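Ticket 472: Recipe pages print with empty last sheet
Reading time: 2 min
Last updated: 2019-06-06

Product: Fundik, recipe export
Status: Solved, waiting for confirmation

Dear support, since the update our recipe cards from the Wullatness kitchen come out with one empty sheet after each card. We have 19 cards and all of them do the same. The preview on the screen is correct.

Step 1. I cleared the print queue and restarted. No change.
Step 2. I changed the paper from Letter to A4 and back again. No change.
Step 3. I exported the card to PDF. The PDF has the empty page also, so the printer is not guilty.
Step 4. I set the bottom margin to 14 points. The empty page is gone.

Please tell us if this margin will stay after the next update.

Related tickets
- Pimentel: header printed two times
- Nomomby: fonts missing in export
- Fundik: step numbers start again from one

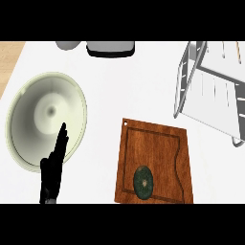 Mixing bowl on the white countertop.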